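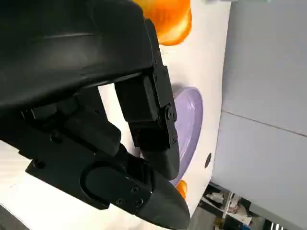 Home | Arms | Grippers | Spares | Hire | Workshop notes | Basket

Drokov two-finger gripper, table-top kit
26 August, stock updated. Posted by Mitiku Tufa, August 26, 2018

I get asked the same thing by nearly everybody who rings the shop, so I'll start there. Can it do the washing up? No. Can it clear a table? Well, sort of, on a good day, if you pick the table and you pick the plates. That's where we are with the Drokov, and I say that as somebody who likes it enough to have kept one back for myself.

What you get is the gripper, the mounting ring, the cable, a bag of screws and a printed sheet that I rewrote because the original was hopeless. Two fingers, jointed, with soft-faced tips that you can swap. It opens to 80 mm, and that sounds like plenty until you try to pick up a melon. It bolts straight on to the Lokora arm, and on to most other small arms if you buy the spacer (ask me first, I've sold people the wrong one before and it was my fault).

Plates are the thing everybody wants to see. A plate lying flat on a white table is a pig of a job for any two-fingered hand. You and I slide a fingertip under the edge without thinking, and we feel when it lifts. The Drokov has to be told where the rim is, come in at a slant, get one tip over the edge and the other one underneath, and close without shoving the whole thing across the table. I spent most of January on this! Plastic plates with a proper raised rim, yes, I'd say it's worth having a go. Thin flat ones with no lip, don't bother. I haven't let it near my good china and I'm not going to.

Round things are much happier. Toy fruit, balls, beakers, the cap off a bottle. Picking up a small ball and putting it on a plate is the first job I'd give anyone, it's forgiving and it looks great when the family comes round. Once you've got that going, try taking it off the plate again, which is harder than you'd think because the rim gets in the way of the fingertips.

And then there's the shop floor, which is where I'd spend the money if it were mine. Mulugeta Tefera has had two of these at the Lencho packing unit in Brarnham since the winter, moving little tubs from a tray into cartons. Same tub, same tray, same spot every time. He tells me they keep up with the line as long as somebody straightens the tray, and they never want a tea break. It's dull work and the gripper is good at dull. Your kitchen isn't dull, that's the trouble with it. The cups are never where they were yesterday and there's always a spoon in something.

A few bits you'll want to know before ordering:

The closing force goes up to 40 newtons. Start low. I mean really low, bottom of the slider, and creep up. I've got a dented tin on the shelf to remind me.

Fingertips wear. Mine went shiny after 3 months of daily messing about and started letting go of smooth things, so I now put a spare pair in every kit. Changing them is a five-minute job with the little key in the bag. Don't overdo the screws, they go into quite soft metal.

Keep it away from the sink. There's no seal on the joints at all, and a splash in there will finish it off. If you want a wet job done you need a different gripper, and I don't stock one I'd put my name to.

It will cover up whatever it's picking up. If you've got your camera at the wrist, the fingers sit right in front of the plate just when you most want to see the edge. A second camera off to one side helps no end, and a cheap one will do.

So would I buy it for chores? If you mean chores you want done by teatime, save your money and get a dishwasher. If you like the idea of teaching an arm to tidy a table, and you don't mind it taking all afternoon over one plate, then I can't think of a nicer thing to start with. Kits go out the day after you order, and anyone near Brarnham is welcome to come in and have a play on mine first.

Comments

pegandsons: Does the spacer fit the older Lokora with the square flange? Mine's got four holes, not six.

Mitiku Tufa: It does but you'll need the longer screws. Put a note on the order and I'll pop them in.

Wendle: Bought one in spring. Socks: yes. Folding socks: absolutely not. Still love it.

hob_nobbler: Any chance of wider fingers? 80 mm won't go round my mugs with the handle in the way.

Mitiku Tufa: Grab it by the handle! Or come in over the top and pinch the rim, that's what I do with mine.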